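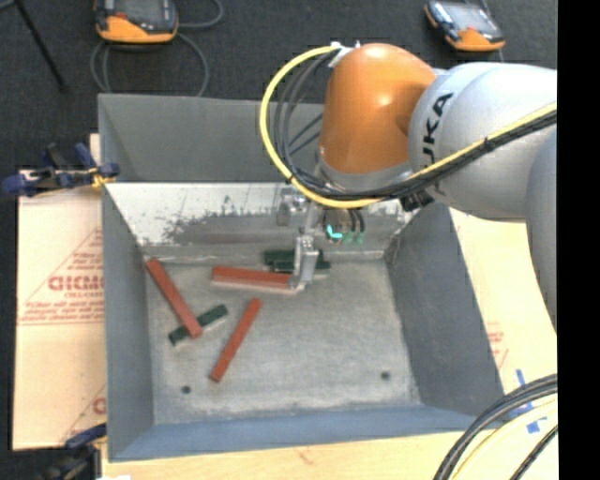 Benulthorpe blocks – README

Last edit Aug 27, 2020, by Dragica Mladenović. Written fast, will tidy in September.

What this is

Notes and files for the Benulthorpe block set. Rectangular blocks, two colors, reddish-brown and dark green. They get dumped in a gray metal bin, sorted out of it, put back, dumped again. We keep a record of how they land and what shape they're in. That's the whole thing.

Used for the Hurnon and Petkov layouts. If you're looking for the round pieces, wrong folder – those live in Brurkimberg and have their own readme.

The bin

Open top, walls slope in, flat bottom. Gray. The bottom is scuffed and the pale slope at the back has dark scratches and a worn gray band low down. Leave it. Don't repaint, don't sand, don't line it with anything. Old entries refer to the worn band as "the line" so we need it to stay where it is.

Directions are always from the front wall. Left is your left. Back is the side with the pale slope. A few early entries had this flipped, I fixed the ones I found.

The blocks

Full set is 8. Not every layout uses the full set, check the layout name before you go hunting for a missing one under the bench.

Red means reddish-brown. Green means dark green. Please don't write "brown" or "brick" or "olive" in the notes column, I had to clean up 63 rows of that and I'm not doing it again.

Wipe with a dry cloth. No solvent. Chipped corner – write it down, keep using the block. Split block – pull it and tell me.

Folders

layouts – one text file per layout, Hurnon and Petkov seperate
notes – what people wrote down at the bin
wear – bin and block condition, one entry a month
old – do not use, kept for reference

Columns in the notes file

layout: name and number, like Petkov 3
color: red or green
where: back, front, left, right, middle
lying: flat, on edge, on end, leaning
touching: yes if it's against another block or a wall
remarks: free text, keep it short

"Leaning" means one end is up on something. If it's up on the slope, say slope. If it's up on another block say which color. Two blocks side by side with a gap you can't get a fingernail in count as touching.

Doing a round

Check the layout file
Blocks in from the bucket, one tip, no arranging by hand
Write the notes before anything gets picked
Sort out by color, red first
Blocks back in the bucket
Initial the row

If a block bounces out of the bin, scrap the round and tip again. Don't drop it back in by hand. I can tell from the notes when people do this, it's always flat and always in the middle.

Known problems

Hurnon 13 has two rows with no color. Can't be recovered, skip them.

Some remarks are in Serbian (mine). Will translate at some point.

"Middle" was used very loosely before the where column was cleaned up. Treat it as "not near a wall" and no more than that.

The wear entries skip a month. The bin was out on loan and nobody wrote anything down.

Dark green blocks are hard to tell apart in remarks. We talked about numbering them with paint but then the paint is one more thing that wears. Still open. Opinions welcome.

What it's good for

Practicing sorting, comparing how blocks settle in a bin with sloped sides, checking wear over time. Not good for anything needing exact positions – we never mesured, it's all words.

Using it

Free to use inside the group. Outside, ask first. If you add rows, add to the bottom, don't re-sort the file.

Questions to Dragica. Put Benulthorpe in the subject line or I'll miss it.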